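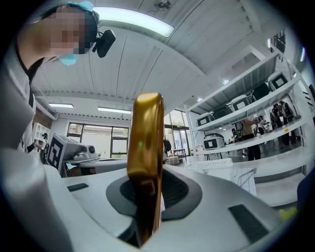 **Figure 3.** View from the hand-held gripper at the Waklow site, with the finger at center and storage shelving at right.

### 4.2 Collection of shelf and basket tasks

Demonstrations for the storage tasks were recorded at Waklow using hand-held grippers of the type shown in Figure 3. Each operator worked through a fixed list of chores drawn up with Clevbridge: moving small goods between a basket and a box, returning boxes to a shelf, and clearing a table. The full set contains 500 demonstrations, of which 77 were held out for testing.

The policy trained on this set, Verer, was then run on a two-arm station without further tuning. It finished 181 test runs before the station was taken down in July. Results were uneven. Basket-to-box transfers were the most reliable, and failures there were mostly poor first grasps that the policy repeated without change. Returning a box to a shelf remained hard — the arms often reached the right level but let go too early.

Speed is a separate concern. A practiced operator clears the table in roughly 40 seconds, and the station never matched this. We therefore consider the present system suitable for supervised trials only. Section 4.3 reports the same tasks with the Zamani controller, which adds a force limit at release.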